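Paying off the loft, slowly

30 May 2019

I said in November that I would write something about the loft insulation once the bills had come in. They have now, so I can stop guessing.

The house is a terrace in Stavthorpe, built before anyone round here gave much thought to keeping heat in. When we bought it there was a thin layer of yellow stuff between the joists, flattened by years of boxes. In one corner there was none at all, and that corner was over the bathroom, where the ceiling went black every winter no matter how often I cleaned it.

I got three quotes. The cheapest was from a man who didn't go up the ladder. The dearest was from Drarker, who wanted to board the whole loft as well. I went with Drurno in the end. Their price was £442 for the insulation and £65 to take the old stuff away, and they could come within the fortnight. Two people did it in a morning. They wore masks and I was told to keep the hatch shut, which I did.
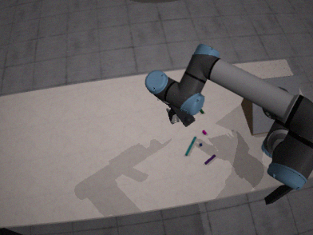
A robot arm over a table, all computer-rendered.

What I got wrong was the boxes. I had thought we could shift them from one end of the loft to the other while the work went on, but it all had to come down. For nine days the landing was full of Christmas things, two suitcases with broken zips and a tent we have used once. About half of it never went back up. The tip took most of that and the charity shop took the tent.

The other thing I would do differently is the pipes. Once the new layer is down the loft gets much colder, and the cold water pipe to the tank runs along the top of the joists. I had to go back up with foam sleeves and do it lying on a plank. Ask about pipes before you agree a price.

As for the bills, the meter says we used 3,585 units of gas over the winter. The winter before was higher, but it was also colder, so I don't want to claim too much. On money alone we are £80 better off – less than the leaflet promised, more than I expected by January.

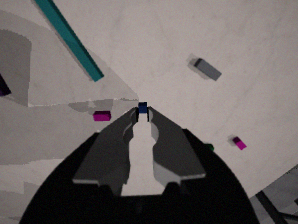
The bathroom ceiling is the real change. I painted it before the cold weather and it is still white. I also left the small window open a crack after showers, so the insulation can't have all the credit.

Next is the draught under the back door. My neighbour had hers replaced by Živković, the joinery place behind the station, and it shuts with a proper thud. They have a long waiting list. Until then there is a rolled towel, and I have ordered a brush strip that screws to the bottom of the door. The door isn't quite straight, so I'll need to plane a bit off one side first.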